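Handgreifer-Kit von Akoveck, lohnt sich das?

Forum > Robotik & Automatisierung > Kaufberatung
12 Antworten

filzlaus
Moin zusammen, ich hab jetzt seit Juni den Handgreifer von Akoveck (den mit den türkisen Gelenken) und wollte mal meine Eindrücke loswerden, weil hier ja immer wieder danach gefragt wird. Bezahlt hab ich 133 Euro für den Satz mit zwei Fingern, die Filzbeläge waren schon drauf. Zusammenbau ging fix, nur die Anleitung ist eine Katastrophe, Schritt 5 gibt es zweimal und beide widersprechen sich.

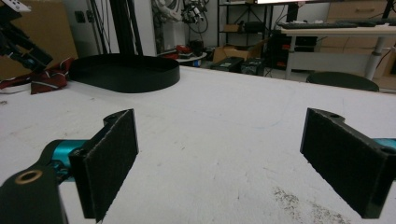

Was mir richtig gut gefällt, ist das Spiel in den Lagern, nämlich fast keins! Die messingfarbenen Buchsen sitzen stramm und der Arm läuft auch nach ein paar Wochen noch sauber. Zum Aufnehmen von Greifbewegungen nehm ich ihn jeden Abend, und die Hand wird mir erst nach einer ganzen Weile lahm. Minuspunkt ist für mich ganz klar der Filz.

kabelsalat77
Danke für den Bericht! Was genau ist mit dem Filz? Ich schwanke gerade zwischen dem Akoveck und dem Hulcombe, der kostet halt 200.

filzlaus
Der franst aus. Erst nur an den Ecken, inzwischen auch an den Kanten. Greifen tut er trotzdem noch ordentlich, aber bei kleinen Teilen merke ich, dass die Kante nicht mehr sauber ist.

Omegazwo
Sorry, aber das ist doch Verschleißmaterial. Über Filz meckern ist wie über Bremsbeläge meckern. Neuen Streifen zuschneiden, draufkleben, fertig. Ich hab den Hulcombe und da sind Silikonpads drauf, die sehen zwar ewig gut aus, ziehen aber jeden Krümel an und rutschen dann auf glatten Sachen wie verrückt. Würde ich sofort gegen Filz tauschen.

kabelsalat77
Hm, bei mir sind es vor allem Kunststoffschalen und Becher, also eher glattes Zeug. Geht der Akoveck weit genug auf dafür?

filzlaus
Kommt auf die Schale an. Meine Becher gehen locker, bei den größeren Sachen packe ich einfach am Rand. 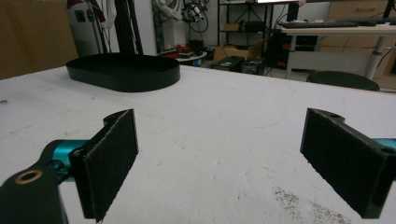
Die Öffnungsweite steht übrigens auch im Datenblatt, da würde ich vor dem Bestellen nachschauen und nicht auf die Shopfotos vertrauen. Ich arbeite immer auf derselben weißen Platte, und da hat man die Finger schön dunkel vor hellem Grund, das hilft mir beim Auswerten enorm. So eine schwarze ovale Schale mit niedrigem Rand, wie sie da hinten links auf dem Tisch liegt, würde ich auch nie quer über die lange Seite greifen wollen, sondern immer nur an der Wand. Dafür reicht mir ein Finger innen und einer außen völlig.

Omegazwo
Am Rand greifen ist okay, aber dann biegen sich dünne Schalen durch. Da bin ich wieder beim Hulcombe, der drückt sanfter zu.

filzlaus
Beim Handgreifer drücke ja wohl ich zu und nicht der Hulcombe ;-)

Omegazwo
Da ist eine Feder drin, die das Ganze begrenzt! Steht doch in der Beschreibung. Ob man das braucht, ist eine andere Frage.

tueftelmaus
Werfe mal noch Sfeir in den Raum, die verkaufen die Beläge einzeln im 12er-Pack, selbstklebend. Passen auf den Akoveck, wenn man sie oben ein bisschen kürzt, sonst verdeckt man die Schraublöcher. Fransen bei mir deutlich weniger.

filzlaus
Oh, das kannte ich nicht! Wird bestellt, danke dir.

kabelsalat77
Dann wird's bei mir wohl der Akoveck plus die Pads von Sfeir, bleibe ich immer noch unter dem Hulcombe. Hat jemand schon beim Piltoswood-Shop gekauft? Da ist er gerade auf Lager.

Omegazwo
Ja, zweimal. Versand war flott, Rücksendung eine Qual. Also besser vorher sicher sein, was du willst. Und ich bleib dabei: Probier den Hulcombe wenigstens mal irgendwo aus.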